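Seten Implement Parts Data

README for the parts and tillage settings release, August

Seten is a structured set of records covering soil-working implements built at the Drarnstead works: disc harrows, stubble cultivators, ring rollers and the frames they share. It was put together so that dealers and workshop software could read the same part numbers, wear limits and torque values that the assembly line uses. The records were exported from the Hakim parts system and cleaned by hand where the export was inconsistent.

Maintainer: Omar Aoun
Field checks: Hussam Khasawneh

Contents

The release holds 4000 part records and 451 assembly records. Files are comma-separated text in UTF-8, with a header row and a period as the decimal mark.

parts.csv — one row per part number, including superseded numbers
assemblies.csv — one row per assembly, with parent and child references
wear.csv — new size and scrap size for discs, points, wings and scraper blades
torque.csv — bolt size, property class, thread condition and tightening value
settings.csv — starting values for working depth and disc angle by implement model
changes.txt — corrections since the previous release

Main fields

part_no is a string. Leading zeros matter, so do not let a spreadsheet turn the column into numbers.

replaced_by holds the newer part number, or is blank. Chains of replacements are not collapsed. If a disc hub was replaced twice, you will need to follow two links to reach the current one.

mass_kg is the bare part without packing. For castings it is the drawing weight, and actual parts vary.

finish takes one of these codes: PC for powder coat, ZN for zinc plate, OL for oiled, RW for raw. Discs are always listed as OL, including those shipped with a painted face.

side is L, R or N, seen from behind the machine facing the direction of travel. Older drawings used the opposite view. Records taken from those drawings were converted, and the converted rows carry a 1 in side_conv.

How the records were made

The Hakim export gave part numbers, names and parent links. Dimensions came from released drawings. Where a drawing and the export disagreed, the drawing was used and the row was noted in changes.txt.

Wear limits were set by the design office and then compared with worn parts returned from customers. Each returned part was cleaned, measured at the points given in its drawing and entered under a sample number. Disc diameter was measured twice, at right angles, and the smaller value kept. Notched discs were measured across the outer tips.

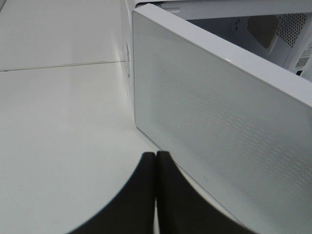
Field checks

Hussam Khasawneh checked settings.csv on 20 machines across 5 soil types. Depth was taken from the undisturbed surface to the bottom of the worked layer with a steel rule, behind the second disc row and before the roller. Working speed was read from the tractor display. The values in the file are starting points for dry stubble — they are not suited to wet clay or to land with heavy straw cover.

No checks were made on trailed models with the Radunora folding frame. Their rows in settings.csv are calculated from the mounted versions and marked est.

Known problems

Torque values for the roller bearing housings assume clean, dry threads. Do not use them with oiled or greased bolts.

Several scraper blades share a drawing but have separate part numbers for left and right. The wear limit is stored only on the left-hand row.

Names in parts.csv are in English only. Some were translated from shop-floor terms and read oddly. "Leg shoe" and "point carrier" mean the same item on the cultivators.

Hydraulic hoses are listed by length and end fitting. Pressure rating is missing for hoses bought in before the Hakim system was introduced.

Use and limits

The data is meant for parts lookup, stock planning and workshop reference. It does not replace the operator manual, and it contains no safety instructions for working under a raised implement. Do not use mass_kg to choose lifting gear for complete assemblies, as oil, fasteners and optional weights are left out.

Reporting errors

Send corrections to Omar Aoun at the Drarnstead works with the part number, the file name and the value you believe is right. Include the serial plate number if the error was found on a machine. Accepted corrections go into changes.txt with the next release.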